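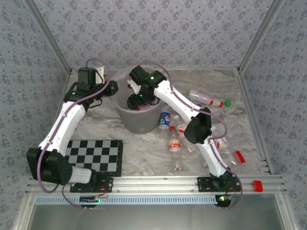
One Bucket, One Room: Collecting and Sorting Small Items in Shared Accommodation
Speaker notes, July session
Speaker: Heidrun Hauser, Skestis Housing Services
Chair: Kazimiera Adamczyk

Slide 1. Title

Thank the chair and the staff of the Holzer building. Check that the microphone reaches the back row before starting. The handout is on the chairs. Questions are taken at the end, but a request to repeat a figure may be made at any time.

State the subject plainly. The talk concerns loose items left in shared rooms, the containers in which they are collected, and what is done with them afterwards. Furniture, refuse contracts and lost keys are dealt with under separate guidance.

Slide 2. Where the guidance applies

The guidance covers shared kitchens, utility rooms, craft rooms and ground-floor store rooms. It does not cover private bedrooms. Staff have asked whether the landing cupboards are included. They are, where more than one household has access to them.

In the past year our household support team recorded 578 separate visits to shared rooms. The visit sheet has a box for the condition of surfaces and a box for the condition of containers. The second box was added late, and the early sheets are blank there. Say this clearly, as the figure will otherwise be read as 578 complete records.

Slide 3. What we mean by a collecting container

A collecting container is an open vessel into which small items are placed while a surface is being cleared. A plain plastic bucket serves well. It has a wide mouth, it can be washed, and it stands up without being held. Boxes with lids were used at Skolier House for a time and were withdrawn from the kitchens.

Points to make aloud:

The container is temporary. Items in it have not been put away.

Its contents will be mixed. Dark items, clear items, lids, clips and offcuts will all lie together, and clear plastic in particular is easily missed at the bottom when something dark lies next to it.

A container should be kept for collecting only. A bucket used for floor washing must not be used for this purpose, even after rinsing.

(Pause. Ask for a show of hands on how many sites keep the two separate. Do not comment on the result.)

Slide 4. Placing the container

Place the container on the floor or the work surface, towards the middle and a little to the rear, where it can be reached from either side. Staff tend to put it by the door. People then walk round it, and by the afternoon it has usually been pushed under something.

Leave clear space on all sides. A wall directly behind the bucket is acceptable provided that both hands can pass over the rim without brushing it. In papered rooms this matters more than in tiled ones. Wallpaper marks at low level, and the repair at Skolier House took longer than the clearing of the entire ground floor.

If asked about stands or trolleys: these are permitted but not supplied.

Slide 5. Patterned surfaces

Allow a little more time here. Past audiences have found this section useful.

Several of our rooms have floors or worktops with a marble pattern, in pale grey and white with darker veins. They are pleasant to look at and easy to wipe. They are poor surfaces on which to search for small objects. A dark clip lying along a vein will not be seen from standing height, and a clear cap will not be seen on the white areas.

The same applies to walls with a small repeated motif. Hooks and drawing pins disappear into a busy floral paper, and people stop checking for them.

The advice is as follows. Clear a patterned surface in strips, working from the back towards the front. Pass a flat hand over each strip after it has been cleared, having first made certain that there is nothing sharp or broken on it. Where broken glass or blades may be present, use a brush and pan and omit the hand check altogether. Do not rely on a glance from the doorway when signing the sheet.

For new fittings, the Botach annex now has plain worktops in the utility room. No decision has been made about other buildings, and speakers should not suggest otherwise.

Slide 6. Filling the container

Lower items in. They should not be thrown, even from a short distance. Small parts bounce off the inner wall and leave over the rim, and the person clearing the room then has two tasks.

Take flat items first where there is a choice. They lie along the bottom and leave room for irregular shapes above. Long items that stand proud of the rim are to be put to one side, as they tip light containers over.

Stop at two-thirds. Most people in the room will have been told this before and most will have filled a bucket to the top within the past week. A full bucket cannot be sorted without being emptied onto the surface that has just been cleared.

Two people may work from one container if each keeps to an agreed side. They should take turns over the opening. Collisions are minor but they slow the work and items are dropped on the wrong side of the rim.

(If time is short, omit the final paragraph and go directly to slide 7.)

Slide 7. Taking items out

Sorting is the part most often postponed. At the Holzer building, the average collecting container had stood for 46 days before it was sorted. That figure is from the visit sheets and relates to one building only.

Recommended practice is to sort on the same day, before the container leaves the room. Take items from the top, one at a time, and place each in one of three groups:

Returned: items with a known place in the same room.

Held: items that belong to a person or to another room.

Discarded: broken items, dried-out pens, single-use packaging.

Do not reach down through the contents for a particular object. It disturbs whatever lies above and there may be something sharp underneath. If a particular object is wanted urgently, lift out the upper layer first and set it down in order.

Held items go in a labelled tray. The label gives the room and the month. Residents have asked that their names should not be written on trays in open view, and this request has been accepted at all sites.

Slide 8. Cleaning and return

Once empty, the bucket is wiped inside and out, dried, and put back in its usual place. Grit collects in the angle between the base and the wall of the bucket. A soft brush removes it. Strong cleaning products are not needed.

Check the rim for splits. A split rim catches sleeves and should be reported on the ordinary equipment form. Replacement buckets are held at the Skestis store and may be collected between 9 am and noon.

There is no required colour. Grey has become usual through bulk purchase. Sites that already own sound buckets in other colours should continue to use them.

Slide 9. One room, worked through

Describe the craft room at Skolier House from memory, without reading. Main points in case they are needed:

The room has one long table and open shelving. It is used on most evenings.

Before the guidance was adopted, small items were swept to the end of the table at closing time. The heap was moved by whoever needed the space next. Scissors were found in it on more than one occasion.

A single bucket was introduced, along with a card giving the three groups. The first month went poorly. Residents treated the bucket as a waste bin and there were tea bags in it. The card was rewritten in larger type and moved to eye level.

Results since then have been mixed. The table is clear on most mornings. The held tray overflows towards the end of each month, and Kazimiera Adamczyk has proposed a second tray for fabric. The proposal is under review.

Do not name the residents who designed the card. One of them has asked not to be mentioned.

Slide 10. Points raised at earlier sessions

Could each household have its own bucket? Sites may try this. Floor space is the usual obstacle.

How long must held items be kept? Until the end of the following month, except for medicines and documents, which are passed to the duty desk on the day they are found.

Are children permitted to help? Yes, with an adult present, once the person in charge has looked through the contents for sharp items.

Does the guidance apply to food? It does not. Food is never placed in a collecting container.

Slide 11. Materials and contact

The card, the visit sheet and the equipment form are reproduced in the handout. The card may be enlarged but its wording should be left as it stands until the autumn revision.

Comments on the guidance should be sent in writing to the Skestis office, marked for the attention of Heidrun Hauser. Please state the building and the type of room.

Return to the chair for questions. Keep slide 7 ready, as the three groups are usually asked for again. Collect unused handouts from the chairs before leaving; the hall is booked again at 4 pm.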